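Subject: Re: [hands] Flirbridge vs Notetti, week two
From: Glenys Sugden

On Wednesday, Nazar Zhuravel wrote:
> Before anyone signs a purchase order for a second pair of
> Notettis, could we see them do something harder than wave?
> Same arms, same board, same controller settings as the
> Flirbridge run, please. And a tally I can read without
> phoning you.

Fair enough, Nazar. The waving was for the dean.

The Notetti hands went on the arms first thing and took until smoko to talk to the controller, which greeted each finger as a separate unknown peripheral. I've left the gains where Jade had them for the Flirbridges. We're on the usual peg board under the black drapes, so the head camera has no excuses.

Free pegs first. Every part starts loose or half-placed, and the hand has to pick it up and put it where it belongs. We did 50 attempts per hand model. The round grey discs are the ones to watch: the Flirbridge pinches them like a man holding someone else's hanky, and the Notetti curls over the top and hopes. Hope did rather well. The skinny white peg beat both of them more often than I'd care to put in the newsletter. 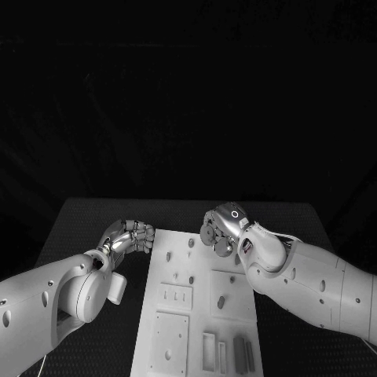
Liudmyla Ostapchuk wants it noted that 50 attempts with the operator knowing which hand is on the arm proves mostly that the operator has a favourite. She would like the order shuffled, and she would like somebody other than me on the gloves for half of it. She also asks whether the fingertip pads were swapped between models, and suspects they weren't.

They weren't. The Notettis wore their factory tips and the Flirbridges had the Plistex ones, which are grippier and which I had completely forgotten about. So treat the disc result as the Notetti winning in its socks. I'll rerun 20 of each on matching pads once the Plistex order turns up, whatever colour they send this time.

The other job was the bracket: get the fingers round the upright, hold on, don't let the board skate across the mat. The left hand stays parked up out of the road for all of these, so it's a one-handed test on a two-handed bill. Grip force crept on the Flirbridge every time it held for longer than a minute. The Notetti stayed put, though it makes a noise like a cockatoo in a biscuit tin while it does so. The log ran to 1,527 lines, 352 of them the same warning about thumb calibration. Lumturie Gashi reckons it's harmless. Lumturie also reckoned that about the Melnychuk wrist.
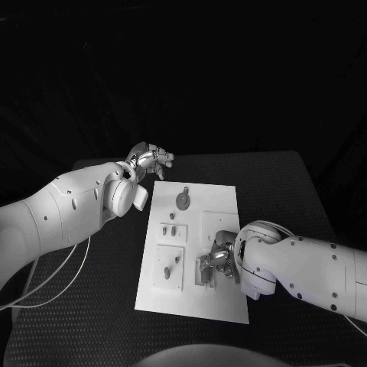
STILL TO DO

- Matching pads on both models, as above.
- Shuffled order, with Jade Arsenault on the gloves for the second half. Jade, you've been volunteered.
- Find out what the thumb warning means. The manual says to consult the manual.
- Cable routing at the wrists. It's loose on both sides and I don't want to learn about it mid-grasp.

Nazar, the tally's in the shared folder, typed, in a font you can read. Don't order anything yet.

Glenys

Last updated: July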